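Okay, slide one, the title's up, give people a sec to find a seat. Hi everyone, thanks for sticking around past 3 o'clock, I know there are scones out there.

So I'm talking about soft toys on beds. Twenty minutes on soft toys on beds! I've been helping families in Curnberg sort out kids' bedrooms for ages now, and I reckon half the fights about bedtime are really fights about the pile. You know the pile. Our record was a house in Traroneck with 51 toys on one single bed, and the kid was sleeping on the rug.

(Pause for the laugh. If there's no laugh, keep going.)

What I tell parents is pick two. Two live on the bed, the rest live somewhere else, and the kid does the picking. Let them choose the weird ones. It's nearly always the weird ones, too, you buy a beautiful bear and they want the vegetable.

Next slide. Stay on it for a bit.
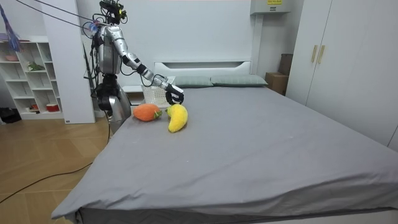
Thoa Trương wrote to me after the last time I gave this talk and said two was far too mean, that her youngest needs a different friend for every mood and she'd sooner shake out a dozen toys each morning than have the tears at night. Fair enough! I've gone back and forth on it since. If you've got the patience for a dozen, have a dozen, but do the sheet first.

Right, the sheet. Plain colour, fitted, pulled tight at the corners. Grey's my favourite with bright toys, you can spot them straight away, though it does show every bit of fluff so keep a lint roller in the drawer. Toys come off, sheet gets smoothed from the headboard down, toys go back up near the head end. Under a minute once they've got the hang of it.

Crocheted and knitted ones, quick word. Don't yank them by the leaves or the stem, pick them up round the middle. Cool hand wash, then dry flat on a towel. I lost a lovely radish to the dryer last October and I'm still hearing about it.

Ask the room: who's got more than 23 at home? Hands up. (Wait.)

Then on to the storage slide, hammocks versus baskets. Skip hammocks if we're running late.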